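Trindura Cell Simulator – Set-up Guide
Section 17: False grasps and stopped runs
Stoditz, Clarkanbridge. Revised 26 August 2020

Read this section when a simulated run stops during a pick, or when it finishes and the log says the object was held but the object is still on the counter. It replaces the short note issued in May. Faults on the real arm are in the arm maker's own manual, and the last part of this section says what to do before moving a program from the simulator to the real arm.

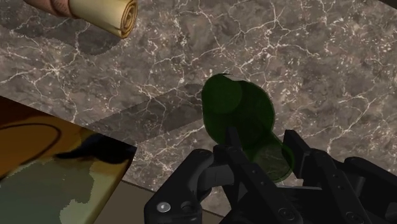
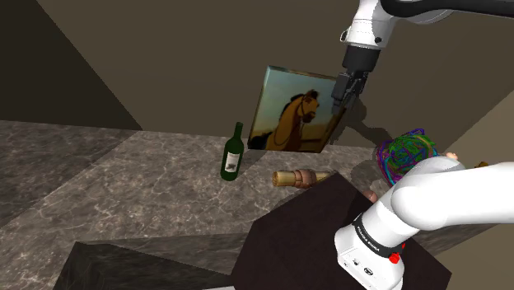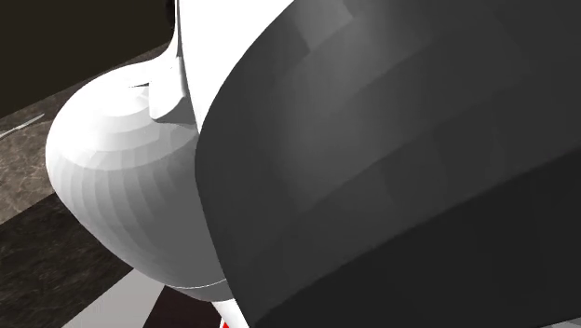
A false grasp is a pick that Trindura records as good when the fingers have no proper hold on the object. It comes from the contact shape, the simple solid that the simulator uses in place of the object when it works out touch and force. The contact shape may be larger than the object you see, or it may be out of line with it. The fingers then meet the contact shape early, the force reading rises, and the log writes HELD. Judging the hold by eye is hardest with something like the green pear-shaped object between the black fingers, where you can see through to the stone and to parts of the gripper, so do not rely on the wrist view alone for items of that sort. Check the contact report as set out in 17.2.

17.1 What the log tells you

Open the Run Log from the Tools menu and look at the last entry before the stop. The entries you are most likely to meet are:

HELD, NO LIFT
The fingers closed and force was read, but the object did not rise with the gripper. Go to 17.2.

OVERLAP AT CLOSE
A finger and the object were in the same space when the close command ended. Go to 17.3.

LINK CONTACT
Some part of the arm other than the fingers touched an object, a wall or the counter. Go to 17.4.

VIEW BLOCKED
The chosen camera could not see the target when the pick was started. Go to 17.5.

If more than one entry appears with the same time, deal with LINK CONTACT first. A touch further up the arm can push the gripper out of place and bring up the other entries as well.

Note: The log keeps the last 60 runs. Older runs are removed when a new one is saved. Export any run you want to keep before you start testing.

17.2 Checking a false grasp

1. Stop the run. Do not press Reset yet. Reset puts every object back at its starting place and clears the contact report.

2. Select the object in the Objects list. Clicking on it in the view often picks the gripper by mistake when the fingers are close to it.

3. Turn on Show Contact Shape. The shape is drawn as an outline over the object.

4. Move to a side view and look at the gap between the outline and the object's surface. Then do the same from above. Both views are needed, as a shape that fits well from the side can still be turned the wrong way.

5. Open the Contact Report. For a two-fingered gripper there should be at least one contact line for each finger. If all the lines name the same finger, the hold is false whatever the log says.

6. If the outline is larger than the object, choose Refit and set the fit to Close. Refitting a rounded object can take up to 15 seconds and the view will not update while it works. Leave the mouse alone until the view returns.

7. Press Reset and run the pick again at slow speed.

8. Watch the lift as well as the close. Let the gripper reach the full lift height before you accept the result.

If the entry comes back after a refit, check the mass of the object. Objects brought in from another program sometimes arrive with a mass of zero, and Trindura then gives them a default. The default is heavy enough to make a small item slip out of the fingers during the lift.

Caution: Do not cure a false grasp by raising the grip force. The log entry may go away, but the program will carry the higher force with it when it is sent to a real arm, and it can crush the object or trap a hand.

17.3 Clearing an overlap

An overlap happens when the fingers move further in one time step than the simulator can check. The solver then tries to push the two bodies apart all at once. On screen the object may jump, spin or leave the counter altogether.

1. Stop the run and press Reset.

2. Open Gripper Settings and lower the closing speed by half.

3. Open Solver Settings and put Contact Checks at 9. The value supplied with older cell files is lower and is too coarse for rounded items.

4. Make sure that Hold On Overlap is ticked. With this on, the run stops at the first overlap and keeps the positions as they were.

5. Run the pick again.

If the overlap is still reported, the grasp point is probably too deep. Move it back along the approach line in small steps, running the pick after each one. Change one thing at a time and write down what you changed – the settings window has no undo once it has been closed.

Note: An overlap report while an object is being loaded, before the arm has moved, has a different cause. The object has been placed partly inside the counter. Raise it slightly and let it settle before saving the cell.

17.4 Dealing with link contact

Upright items need more room than their footprint suggests. In a cell laid out like the one with the horse painting, the gripper may come in close to the canvas while a bottle stands on one side of it, and the path of the wrist has to be checked along with the path of the fingers. The fingers can be clear at both ends of a move and the wrist can still strike something in the middle.

1. Stop the run and note which link is named in the log. Links are numbered from the base.

2. Select Play Back and step through the move before the stop, one step at a time. Turn on Show Clearance. A link is shown in amber when it comes within the clearance limit and in red when it touches.

3. Find the first amber step. The fault usually starts there, well before the stop itself.

4. Add a waypoint before that step, higher than the tallest item near the path.

5. Check that the new waypoint does not bring the elbow close to a wall. Raising the wrist often swings the elbow outwards.

6. Play the whole move back again from the start. A new waypoint changes the moves on both sides of it.

Thin or leaning items should be fixed in the cell file if the task does not involve moving them. Tick Fixed in the item's settings. Leave it unticked if you want to find out whether the arm would knock the item over, and expect the layout to need a reset after each run.

Caution: Do not switch off contact for a link to get a run to finish. A program saved with a link switched off carries no warning when it is opened on another computer.

17.5 Restoring a blocked view

A camera placed near the arm can lose the counter behind the arm's own parts. In the close view of the white joint, the large dark grey curved surface takes up the right half of the picture, and a target lying on that side could not be picked out. A view like that is of little use for starting a pick, though it may still help when you are looking for link contact.

1. Open Cameras and go through each view with the arm at its start position.

2. Move the arm to the pick position with Jog and go through the views again. A view that is clear at the start can be blocked at the pick.

3. Mark as Target View only those cameras that see the object at both positions.

4. If none of them does, move a camera further out and aim it at the grasp point. Around 60 centimetres from the grasp point is a good place to begin for a small counter cell.

5. Save the camera layout with the cell. Camera changes are not saved with the program.

If the picture is filled with one flat colour, the camera is probably inside a link. Move it outwards until the colour clears. Changing the zoom has no effect on this.

17.6 Before sending a program to a real arm

A clean run in Trindura shows that the program passed in the simulated cell with the shapes, masses and surfaces you gave it. It does not show that the real cell is safe. Carry out these checks each time a program is changed, including small changes made to clear a fault.

1. Compare the real counter with the cell file. Look for items that have been moved, added or swapped for another size.

2. Confirm that no link has contact switched off and that grip force is at the value set for the task.

3. Test the stop button with the arm powered and still. If the arm does not go into its stopped state, do not go on. Lock the cell out and report it.

4. Keep everyone outside the marked area. The person holding the stop control must be able to see the whole arm.

5. Run the program with the gripper empty and at the lowest speed.

6. Run it again with the object in place, at the same speed. Stop at once if the object shifts before both fingers have met it.

Warning: Never reach in to straighten an object while a program is paused. A paused arm can start again without a further command if the pause was set by a timer. Use Stop, wait for the arm to come to rest and check the state light before entering.

17.7 Sending a fault report

If a fault comes back after you have followed the steps for it, send the exported run, the cell file and the camera layout to Stoditz support. Say which of the steps you carried out and what the log showed after each. Please send the cell file as it was when the fault happened. Files that have been refitted or cleaned up first often run without trouble here, and the cause cannot then be found.

For faults in the Pacheco file converter, including missing masses and objects that arrive at the wrong size, see Section 9.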